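Session 6: Decorated rims

Your rim is a border, and borders get crowded. Before August, draw one plate with a black rim, a pale centre and blocks of colour between. Leave the gaps black.

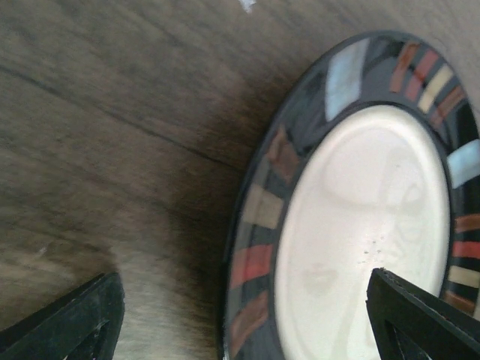
Rust and cream will get on with anybody. Pale blue is shyer, so ration it. Stripes are for people who own a ruler.

Glossy black shows every thumbprint, as Stellan Sundqvist will remind you at length. 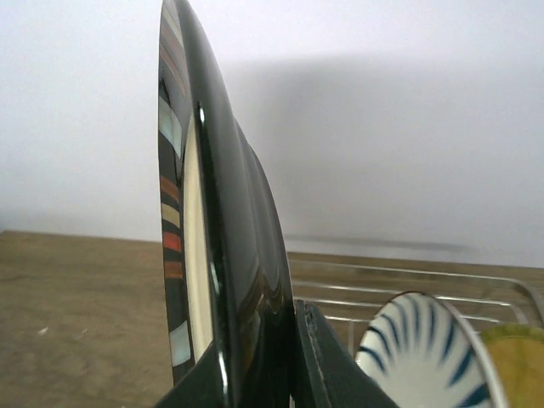 Brelldale Ceramics Department

Drawings to Odair Batista by 29/07/2026. Biro is not a glaze.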